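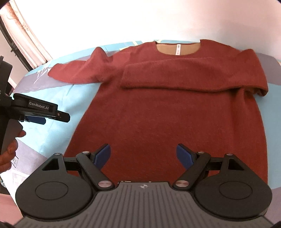 A new set of good-practice rules for recording household chores with hand-held grippers went up on the Pevdale robotics network's website on 1/15/23, and it is a friendlier read than most papers of its kind. The rules are meant for the people who do the folding, sorting and stacking that robots later learn from, and they start with laundry, the chore members asked for most. One page deals entirely with long-sleeved tops. A sweater should go face down on a flat surface, with the care label showing at the neckline, and one sleeve should be folded across the body while the other is still stretched out to the side, just as the red one is here. Only then does the folder move on to the second sleeve, and the network would like everybody to keep to that order, whichever hand they favor!

The text was put together over the winter by three member groups, Pander, Dusto and Değirmenci, who had each been folding in their own way and found (a little to their embarrassment) that their recordings could hardly be used side by side. Between them they went back over 900 recordings made since July, and they set aside 535 that didn't follow any one order of steps from start to finish. Many of those were perfectly nice folds, the groups say, and a person would have been happy to put the result in a drawer.

Beyond the order of folding, the rules ask for a short pause with the grippers open before the first pinch of cloth, and another once the garment has been let go. Finger pads should be wiped down at the start of each session, as lint from wool and fuzzy knits builds up faster than you might think. Anyone folding for a long stretch should take a proper break after nearly 2 hours, with the grippers set down on the table and the shoulders given a good shake.

There is also a fair amount on privacy, which members who record at home had been asking about for quite a while. Mail, family photos and phone screens should be put out of sight before work begins, and everyone else in the home should know when a session is on. If something personal does get recorded, the person who lives there can ask for it to be deleted, and the member group has 4 working days to do so and write back.

The rules are voluntary for now. Comments are welcome through the form on the Pevdale site, and a second part, on towels and fitted sheets, is planned for July.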